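Why Does a Cutting Board Have a Ditch Around It?

Have you ever helped cut up a big, ripe peach in July and ended up with juice running down your wrists and dripping off your elbows? Fruit is full of water, and all that water is tucked away inside teeny tiny rooms called cells. They are so small that you would need a microscope to get a proper look at them. Each cell has a thin wall that holds its juice in, a bit like a water balloon — and you can guess what happens when a knife goes through a whole crowd of water balloons!

Out comes the juice, and juice does what every liquid does, whether it's a puddle on the footpath or the mighty sea. It spreads out and flows to the lowest place it can find. On a perfectly flat board, the lowest place is over the side, onto the bench, and then (if you're unlucky) onto your socks.

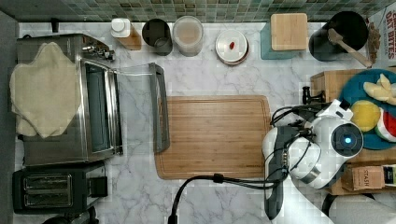

Juice grooves are a very old and very simple answer to this problem. A groove is a long, shallow ditch carved into the top of a board, and when the juice comes wandering along, it tips down into the ditch and stays there. The big wooden board in the middle of the bench has one running right the way around, so it doesn't matter which direction the juice decides to go. Gutters on a roof do much the same job with rain, and so does the little moat you dig around a sandcastle at the beach.

You can test this at home, and you don't even need any fruit. Ask a grown-up for two trays you're allowed to get wet, and some modelling clay in your favourite colour. Leave the first tray just as it is. On the second one, squash down a flat slab of clay and press a groove near its edge with the handle of a spoon. Now drip water slowly into the middle of the slab, one drop at a time, and watch where it goes. Then drip some onto the plain tray and see how differently it behaves. What happens if your groove has a gap in it? What if you keep on dripping until the ditch is full to the brim?

Some boards have a groove on one side and are smooth on the other, which is handy, as you can flip them over for bread. Bread doesn't have much juice to lose — just crumbs, and crumbs will go wherever they please!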